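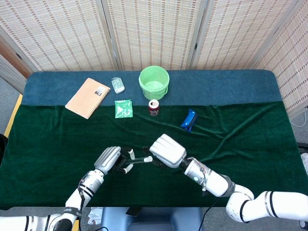 Velvet tablecloth keeps its fold marks, how to remove without damage?

Posted by Sneha Semwal

I do hand lettering for small weddings, and in June I will have my first table at the Prerkwood craft market. For the table I bought a big piece of velvet from a shop called Heditz. It is dark green, like the one in my photo, and it has the same trouble, soft folds and creases everywhere, more on one side. The label inside the packet says only "polyester, wash 30" and nothing about the iron. My mother always told me that an iron kills velvet, it makes shiny places which never go away. I have no steamer at home. I tried to leave it over a door for 4 days and the small creases became better, but the long fold in the middle stayed. Is there a safe method? And how do you carry it to the market so that the folds don't come back on the way? I go by bus, so it must fit in a bag or something I can hold.

Deepak Dixit

Just hang it in the bathroom when you take a shower.

Lærke Juhl

I have sewn curtains for many years, also in velvet, so I can tell you how I do it. Your mother is right about the iron, at least if you press from the front. The pile gets flat and with polyester it can melt a little, and then it is finished.

The bathroom method of Deepak works for light creases, but for a fold which came from the shop it is usually too weak. If you can borrow a steamer, do this. Hang the cloth from a rail with clips along the whole edge, not only at the corners. Steam from the back side and keep the head a small distance from the fabric. Go from the top to the bottom, slowly, and don't touch the velvet while it is damp, because fingers leave marks also. When it is dry, brush it with a soft clothes brush in the direction of the pile.

Without a steamer you can use a normal iron with a steam button. Put a thick towel on the board, then the velvet with its face down, and hold the iron 2 cm above it. Let only the steam touch it. Try on a corner first - some cheap velvets get water spots.

For the bus, roll it, don't fold. I use a cardboard tube from a fabric shop, they often give them for free. Roll with the pile on the outside and put an old sheet around.

Sneha Semwal

Thank you Lærke! I did it with the iron and the towel on Monday evening. The long fold is almost gone, I see it only when the lamp is from the side. Tomorrow I will ask at Heditz for a tube.

Kiran Malhotra

If the fold is still there, put it where the paper stack or the price list will stand. My cloth is 203 cm long and it has had a line in it since I bought it. No customer has ever said a word about it.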